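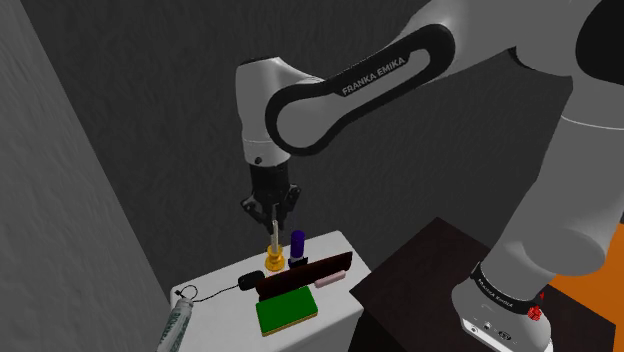
THE VINDSTEAD ASSESSMENT

Residents of Vindstead House were informed by letter that an assessment of domestic competence would be carried out in the second-floor service room. The letter was dated 25 May 2023 and asked that the corridor be kept clear. It did not say who was to be assessed, and several residents tidied their kitchens.

The candidate was an arm. It had been entered under the name Nimadska, that being the name on the application, and the assessor used it throughout, as the rules required her to address every candidate by name.

The assessor had held her post for 12 years. In that time she had passed and failed a great many people in the clearing of tables, the folding of sheets and the proper storage of cleaning materials. The form was the same in every case. It ran to 9 sections, and it had last been revised in March, when the word "apron" was removed.

"Nimadska," she said, "you will clear this table to the standard of a private household. You may begin when ready."

The arm was ready at once, and began. It took hold of the sponge, lifted it, and held it over the table for a period which the assessor recorded as "considerable". It then put the sponge back where it had been, a little straighter than before.

She consulted the guidance. A candidate who returned an item to its original position was to be asked whether the position was intended. She asked. The arm did not reply, and she entered a dash -- the mark used for candidates who had lost their voice through illness.

The second item went better. The eraser was picked up cleanly and carried to the tray marked Stationery, where it was released from the correct height. The assessor gave full marks. She had known school leavers who threw them.

There followed a difficulty with the mouse. The arm raised it, and the cable came too, and the white tube was drawn along the table behind the cable until it dropped to the floor. The arm carried on to the tray with great care. It set down the mouse. It did not look for the tube, and no part of its manner suggested that a tube had ever existed.

"An item has fallen," said the assessor.

The arm returned to its starting position and waited.

The representative of Cluletti, the agency which had put the candidate forward, asked whether the floor formed part of the table. The assessor replied that in a private household it generally became so. The point was noted. The representative then observed that the candidate could repeat the task all night without a break, and would be no more tired at the end than it was now.

"Would the tube be on the floor all night?" the assessor asked.

He said that it would.

The pass mark was 75. When the sections had been added together the candidate stood two marks below it, and both had been lost under Section 7, Noticing. The assessor checked her addition and signed the form. In the space for remarks she wrote that the grip was good, that nothing had been broken, and that the candidate might apply again after the usual interval.

The representative left with his copy. The assessor remained to put the room in order, as there was another candidate at two o'clock. She picked up the tube, wiped it, and placed it on the table. Behind her the arm moved down to it, closed its fingers about the middle, and carried it to the tray.

She looked at the form for some time. The assessment had been closed, and there was no section for it.

L. Tamošiūnaitė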